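How to Let Visitors Try the Hand-Held Gripper at Your Open Day
By Hanne Brøndum, June 2024

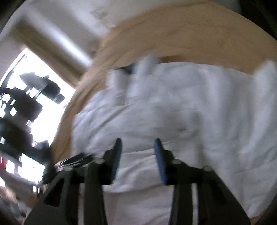
The gripper open over the white cloth, with its blue pads apart.

We've been putting on open days at Treltum for a while now, and the table people remember is always the one where they get to hold something themselves (I was the same as a kid, I never once read the sign). If you'd like to run a cloth-handling table of your own, this is how we set ours up, and you're very welcome to copy it.

Start with the surface. Spread a plain cover over the table in a color that stands apart from whatever you'll be picking up. We like tan under white, and a few wrinkles won't hurt a thing.

Next, lay out one large piece of fabric and rumple it well. Beginners do much better with a ridge to grab than with a flat sheet, so pinch up a few good folds toward the middle before each new visitor steps up.

Now hand over the gripper with the fingers open. Ask your visitor to bring it down slowly until a fold sits between the two pads, then close, lift a little, and pause. Most people rush the lift! Ingvar Zoëga, who ran the table with me in January, used to count to 4 out loud with every single child, and by the afternoon the parents were counting along with him.

Once they can lift a fold and set it back down, let them try folding one edge over to the other. Six minutes per person is plenty, and with 19 people signed up for a session you'll want to keep an eye on the clock, which I'm terrible at.

Wipe the pads with a barely damp cloth between groups and let them dry before the next one. Lint gets into the fine ribbing, and a soft toothbrush brings it right out.

If you have a screen handy, play back a short recording afterward. Visitors love seeing their own attempt from the gripper's side, and it's the easiest way I know to get them asking how a robot might learn the same job. Leave some time for that part, and put a couple of chairs out.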